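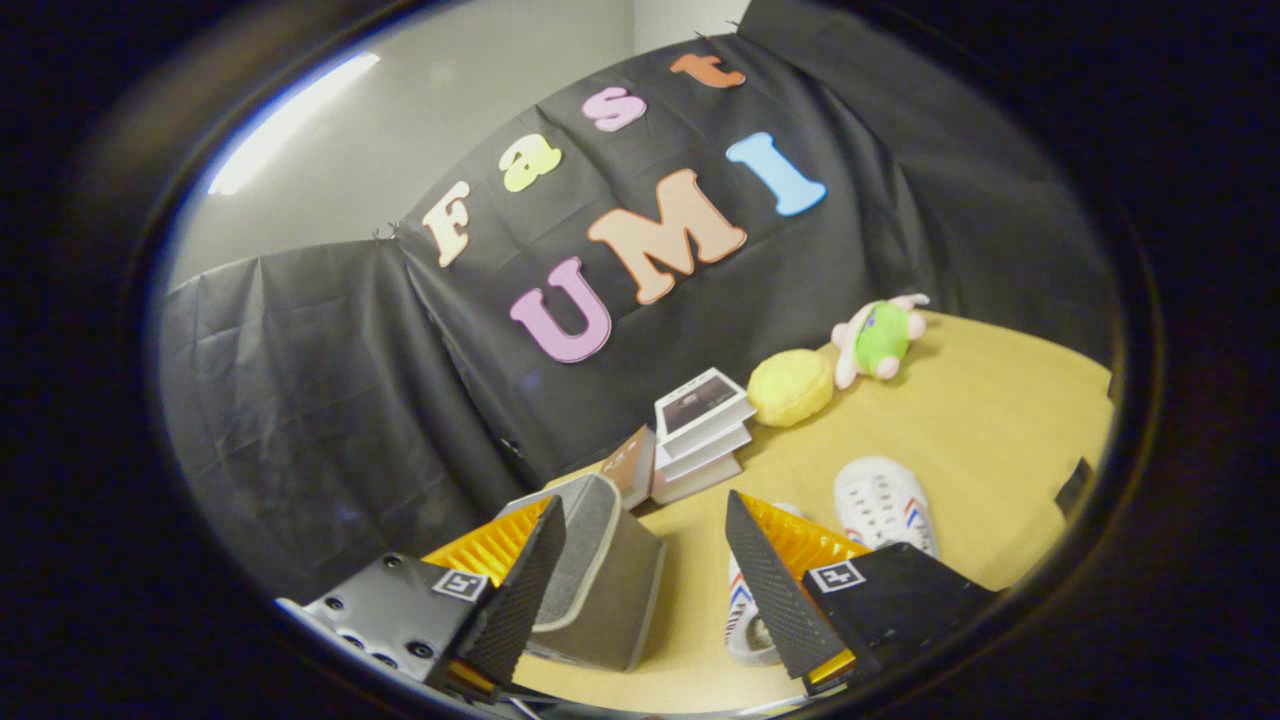 Slide 1: foam letters on a black plastic backdrop

Talk notes, evening class taster, 13 Feb 2019. Printed big so I can read them without my glasses.

Hello everyone, can you hear me at the back? (Wait for a wave. If no wave, move the stand closer.)

So I'm Dela, and I'm going to talk about letters you can read from across a room. Market stalls, school fairs, cake sales, the lot. I came to this through jam. I had a stall with my cousin Gifty Appiah and our first sign was done in lovely thin brown handwriting on cream card, and I was so proud of it! People walked right up, squinted, and asked if we sold candles.

Back to the opening slide for a second. Chunky letters, pale and bright colours, black behind them. Cream, pink, orange, light blue – they all sit well on black. Leave it up while they find seats.

SLIDE 2 – Thick and thin
Hold up the two cards. Same word, same height, one in a thin pen and one in a fat brush. Walk backwards down the aisle with them (mind the bag straps) and ask people to shout when the thin one goes. It goes early, every time I've done it.

Then tell the Eshun story. Eshun is the café on the corner by my bus stop, and for years the board outside said SOUP in letters as skinny as string. Salamatu Shehu repainted it one wet weekend in March with a two-inch brush and I finally found out they did soup. I'd been going past twice a day.

SLIDE 3 – Gaps
This is the bit I get carried away with, so keep an eye on the clock. Don't measure the gaps with a ruler. An A next to a V needs pulling in, two straight letters side by side want pushing apart a bit. Squint until it all goes blurry and look for holes. If you can see a hole, shuffle things along.

Cut your letters out and lay them on the floor before you stick anything down. I use low-tack tape for the first go. Tetteh Nyarko uses dressmaking pins, which is quicker if your backing is cloth, though he does leave them in the carpet.

SLIDE 4 – Colour
Light on dark or dark on light, and go further than feels polite. Red on green is a pain for plenty of people to read, so please don't, even at Christmas. Yellow on white, same. Take a photo on your phone, turn it black and white, and if the word has gone then pick again.

Somebody will ask about glitter. Glitter is fine on the border.

SLIDE 5 – How many words
Read out the jam leaflet. It's 243 words. Do it quickly in a silly voice and stop when they start laughing. Then show the new sign: JAM, and the price under it. We sold 36 jars that morning and had to send Gifty home for more.

Leave off "welcome to" and "a selection of". Put your phone number on a little card people can take away.

HAVE A GO
Hand out card, scissors and the fat pens. One word each, four letters or fewer, 30 minutes. Stick them up along the far wall and we'll all stand by the door and read them out. Left-handed scissors are in the blue tin.

Questions, then tea. Remind them the full course starts in March and the sign-up sheet is next to the biscuits. Get the pens back!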